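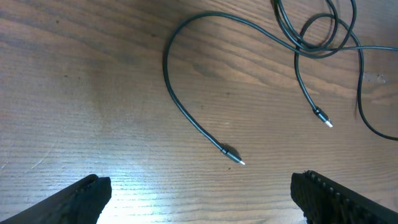

Why a cable, asked a commenter on the first release, when every other arm on the internet is perfectly happy with wooden blocks? Fair question. Blocks stay where you put them. A cable has opinions, and most of the things we wanted the arm to do in our shared workshop involve plugging something in.

Drollach v2 – data card
Updated November 29, 2024

What it is
Wrist-camera recordings of a two-fingered home-built arm picking up thin black cables by the plug. The arm was put together at Gökçe, the workshop we share with a kiln and a great many bicycles.

Contents
50 episodes, 19 of them failures. The failures are kept in and labelled, partly for science and partly because taking them out left a rather thin dataset.

Hardware
Vondow arm, second revision. Gripper fingers are black, one ridged on the inner face. Control software is Fekberg, pinned to the April build. Newer builds swap left and right, and we found this out the expensive way.

Known problems
The varnished tabletop throws glare. Thresholding on brightness will find you a lovely patch of reflected light and no plug.
Cable shadows get mistaken for cable. So do dark streaks in the wood grain.
Metal tips are small and shiny, and depth estimates on them are fiction.
Loose coils are not reset to any fixed layout between episodes. We tried – see above regarding opinions.

Not suitable for
Live mains leads, anything heavy, or impressing relatives.

Licence
CC BY 4.0. Bug reports go in the tracker, please, not on the workshop whiteboard.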